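Do you really need another basket?

Every spring the storage people tell us a tidy house is a few more tubs away. I've bought the tubs. I had 52 of them at one point, going by the receipts, and what I owned was the same clutter plus tubs. 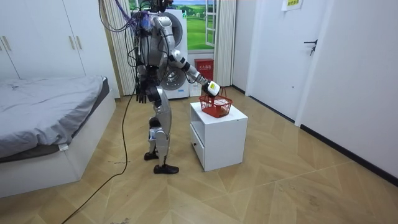

Ballarat, 01/09/2024

My rule now is one small basket per room, with a handle, and no lid. Lids are where odd socks go to be forgotten. Open weave is easier to rinse and lets you see what you've dumped in there.

Delia Dobre swears by labels. I tried them for 6 weeks and went on reading none of them. Vinegar sprays for musty drawers? Maybe. Airing the drawer outside did as much for mine and cost nothing.

If a plastic basket goes grey, use warm water, dish soap and an old toothbrush. Skip the special cleaner. The Nimard one was $81 for a set, and I couldn't pick the difference.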